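Grudley Open Day: Benches, Bins and Extrusion

Grudley opens its workshop building once a year, on a Saturday in April, and I went mainly for the benches. I have been rebuilding my own assembly area over the winter and wanted to see how a place that puts together small aluminum frames every working day lays out its tools, its hardware and its consumables. The printed program promised a stock room, a cutting area, an assembly room and a short talk on fixturing. All four were open when I arrived at 9:30, although the talk had been moved to the afternoon.

Parking is behind the building, on gravel. Entry is through the loading door, and visitors sign in at a high counter where there is a rack of safety glasses in two sizes. The glasses that fit over prescription frames had run low by mid-morning. Bring your own.

The stock room

Keith Marsden runs the stock room and led the first group through it. Extrusion is stored horizontally on cantilever arms, sorted by profile and then by length, with offcuts in vertical tubes at the end of each bay. Anything shorter than 50 mm goes into the scrap bin for recycling. Marsden told us the cutoff used to be longer, but short pieces turn out to be handy as spacers and as test blocks for checking thread engagement, so the assembly room kept asking for them.

Long stock arrives wrapped. It is unwrapped at the door, wiped with a dry cloth and checked for twist by laying it on two ground rails and pressing each corner in turn. A length that rocks is marked with tape at the end and used only for short cuts, where the twist over the finished piece is small enough to ignore.

The labels on the arms are handwritten on card. I asked whether there was a database behind them and was told there is a spreadsheet, updated on receipt and on issue. The card is considered the master record. If the two disagree, somebody counts the rack and corrects the spreadsheet.

Cutting

The cutting area is a partitioned corner with one cold saw and a stop fence made by Varier. The fence has a flip stop with a fine adjuster, and the standard practice is to cut one piece, measure it, adjust, cut a second, measure that, and then run the batch. The batch being cut during the visit was uprights at 225 mm. Each end was deburred by hand with a swivel tool, outside edges first and then the slot mouths. The slot mouths take longer than the cut does. A burr left there will hold a bracket off the face of the extrusion by enough to spoil the squareness of the joint.

Chips are cleared with a brush and a vacuum. Compressed air is not used in the corner at all, on the grounds that it carries fine swarf over the partition and into the hardware bins next door. I have been guilty of this at home and have found swarf in a box of nuts two rooms away.

The assembly room

Jamie Bloxham has charge of the assembly room. It holds a row of benches with black fabric-covered tops, which surprised me. I had expected laminate or steel. Bloxham's case for fabric is that anodized parts can be slid and turned on it without marking, and that small screws stay where they are dropped. The case against is that it holds dust and fine chips, and it has to be vacuumed at the end of each shift. On balance I think I would still choose a hard top with a loose cover that can be taken outside and shaken.

On top of the fabric goes a cutting mat. The grid is used constantly for rough alignment: a bracket is set against a line, the extrusion is brought up to it, and gross errors show before any screw is tightened. Nothing is measured from the mat. Bloxham checked one against a steel rule when it was new and again after a year near a sunny window, and the printed lines had moved by a visible amount over the full width.

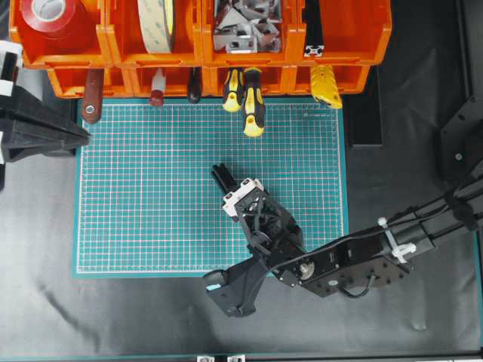
Storage at the bench follows a rule that I intend to copy. Whatever is consumed goes up top, and whatever is picked up and put back goes below. Tape and brackets are therefore in the deep bins, while the hand tools hang from the front with their handles toward the operator. A hand returning a screwdriver never has to cross over an open bin of hardware, and a tool missing from its slot is noticed at once.

Corner brackets are kept loose in the bin. I asked about this, having spent some time at home standing mine in rows. Alfie Dobson, who assembles frames there four days a week, had tried rows and given them up. Stacked brackets interlock at the gusset and have to be pulled apart with two hands, and a jumbled pile gives one up to a single hand every time. The bin is topped up from a carton in the stock room when the base begins to show.

The double-sided tape is there for temporary holding. A strip on the back of a panel keeps it in position while the holes are transferred, after which the tape is peeled off and the residue removed with alcohol. The roll stands on its edge so that the free end can be found and pulled without lifting it out of the bin. Red tape marks joints that have been assembled but not yet torqued. It comes off as each joint is finished, and a frame with any red on it does not leave the room.

Driver sizes are kept to the minimum. Fasteners have been standardized over the past two years so that one frame can be built with very few tools, and the odd sizes have been moved to a drawer. Dobson admits that the drawer is opened more often than planned, generally for repairs to older frames.

Squaring a frame

We were shown the assembly of a rectangular base, with time for questions. The sequence was as follows.

Fit the nuts into the slots first, counting in the ones needed for later attachments. Adding a nut to a closed slot means taking a corner apart.

Set the two long members on the mat and bring the short members between them. Fit brackets to all corners with the screws finger-tight.

Measure both diagonals. On the demonstration base each was to be 1125 mm, which is well beyond the mat, so the corners are packed up off the bench on blocks of equal height.

Push the long diagonal in until the two agree, then tighten in opposite pairs, measuring again after each pair.

The first measurement differed by more than I would have guessed from the quality of the cuts. Dobson put it down to the brackets, which have enough play in the screw holes to let the corner move either way. The practice of tightening one corner fully and then working around the frame pushes all of that play into the last joint. I have done it that way for years.

Two kinds of slot nut are stocked: a plain sliding nut for new work, and a spring-loaded one from Fositz for additions to a finished frame. The spring nut costs more and can rotate out of alignment if the screw is started at an angle. It is issued on request and is not kept in the bench bins.

The talk

Graham Greenwood gave the talk on fixturing at 2 p.m. in the canteen. There were 14 of us, and enough chairs. He covered three-point location, the use of a sacrificial face on clamping blocks, and the checking of a fixture against a reference part before each run. The best section concerned lighting. Greenwood had moved a bench lamp from directly overhead to a low position at one side, and gaps under brackets that had been passing inspection became easy to see from the shadow they cast. The lamps in the assembly room are Sampaio units on jointed arms. Any lamp that can be set low would serve.

Questions ran over. Barry Sugden, a visitor who builds camera sliders, asked about thread locker on aluminum joints. Greenwood's answer was that they use it only where a joint sees vibration and that torque and a clean face deal with the rest. There was some disagreement from the back row on this — I would have liked to hear it continued, but the canteen was needed.

Practical notes

Allow three hours, more if you intend to stay for the talk. The assembly room is the busiest part of the tour and was much quieter after lunch. Photography is permitted everywhere except the stock room office. The offcut tubes are opened to visitors at the end of the day and sold by weight, cash only. I came away with several short lengths and a bag of mixed end caps, two of which fit.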